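Notebook, tidy-up bench, Sunday, 7:40 in the morning

I write this before the others come, because during the week I only leave half sentences in this book and later I can not read them.

State of things: the Drisix pair of arms is running again after the new gripper pads. The task is still the return of tools at the end of a shift. What people leave on the bench must go into the open cardboard tray, and the tray goes to the Berchtold shelf. Before, each of us did it for his own place, in the last 15 minutes. Now the arms do it and we stand at the side and watch, and this also takes 15 minutes. So for the moment the saving is zero, I must be fair about it.
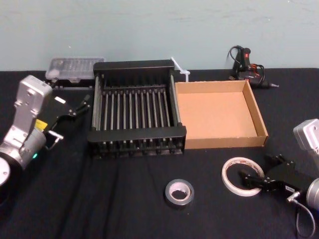 Tape first. I want the order to be fixed: duct tape, white tape, then glue gun. The rolls are the easy part when they lie flat. The pad goes over the edge, the other finger goes in the hole, lift. The wide roll gives more freedom than the duct tape, where the core is narrower and the approach has to be straighter. I changed the approach height for the duct tape by 4 mm on Friday evening and I did not yet write it in the Rirna sheet. To do today.

The black cloth stays for now. Two of the colleagues want it off, they say the folds pull under the fingers. I did not see this in my own runs, but I was not there for all of them. If you see it, please write the time and which arm, and do not only tell me in the corridor.

About the people side. At the meeting I was asked what the arms change for us, and I gave a poor answer, so I try again on paper.

First, we put things down differently. I noticed it at my own hands. I lay the tape flat and away from the rack, and before I just dropped it somewhere. Is this good? The bench looks better, yes. But part of the tidying is now done by me in advance, and it is not in any sheet.

Second, the late shift has lost its talk. The clean-up was the time when one person said to the next: this nozzle is blocked, this roll is almost finished. The arms do not say it. Last week an empty roll was put away very correctly, and the morning person found it. I propose a paper slip on the rack for such remarks. It is old-fashioned but costs nothing.

Third, some are afraid for their hours. I was told by the office that no hours are cut because of the bench, and I write it here so that it is written somewhere.

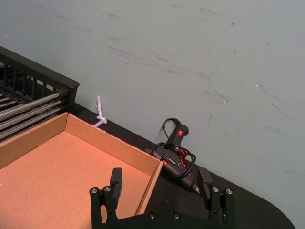 Glue gun: the open problem. The body can be gripped, the cord is what makes trouble. When it is wound in loose loops, the planner from Brelum takes gun and loops as one object, and the grip point comes out too far back. I see three ways: we tie the cord each time (again work for the people), we teach the grip at the barrel only, or we leave the gun out of the task and hang it by hand. I am for the last one until the planner is better. A gun can also be hot, and I do not want a hot nozzle in cardboard with nobody looking. For this reason the rule is: gun unplugged and cold before anybody presses start. Please, also when you are in a hurry.

Log space: the wrist recordings fill the disk faster than I thought. We have 2000 runs saved and 70 of them are marked as useful. I will delete the unmarked ones from before the pad change, except if somebody objects on this page.

To do:
height value into the Rirna sheet
ask for a second tray, same size, with low walls
slip of paper and a pen for the rack
try white tape with the right arm only, slow speed
answer to Brelum about the cord

Coffee machine is still broken, bring your own.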